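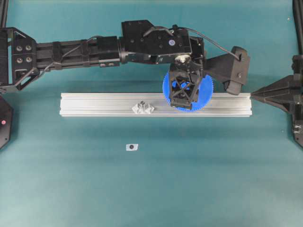 Brazo negro con el engranaje azul sobre el perfil de aluminio, puesto 2 de la jornada.

Jornada abierta Birkesura: datos de la demostración
Ficha del conjunto, versión 1. Abril de 2024.

Contenido
Este repositorio guarda las grabaciones hechas en la jornada de puertas abiertas del taller Birkesura. Son 316 episodios de manipulación con piezas pequeñas: engranajes, perfiles de aluminio y algunas piezas sueltas de plástico. Los episodios se grabaron delante del público, y por eso el ritmo no es regular. En varios de ellos el operador se detiene para contestar una pregunta y el brazo queda quieto unos segundos. No hemos cortado estas pausas.

Puestos
Puesto 1, Gilach: recoger y ordenar piezas en bandejas.
Puesto 2, Drakis: colocar un engranaje con respecto a un perfil. El dedo de la pinza tiene estructura calada, con refuerzos en X, y deja ver una parte de los dientes. La superficie de trabajo es de color verde azulado.
El puesto 3 (Ionescu) se mostró solamente por la mañana y no está incluido.

Organización de los archivos
Hay una carpeta por puesto y dentro una carpeta por episodio. Cada episodio lleva el vídeo, las posiciones de las articulaciones y un archivo de notas en texto. Ningún episodio pasa de 600 fotogramas. Las notas las escribió Pilar Domínguez durante la visita, a mano, y después se pasaron al ordenador; pueden quedar abreviaturas sin explicar.

Problemas conocidos
En 14 episodios del puesto 2 falta el final, porque se llenó el disco. Están marcados como "incompleto" en las notas.
La luz cambia después del mediodía, cuando se abrieron las persianas.
El audio fue eliminado por completo, ya que se oían conversaciones de los visitantes.

Uso
Se puede usar para docencia y para pruebas de lectura de datos. Para comparar métodos lo desaconsejamos, por las pausas que ya se mencionaron. Los errores se comunican en la página de incidencias del repositorio, indicando el puesto y el número de episodio. En junio queremos publicar la versión 2, con el puesto 3.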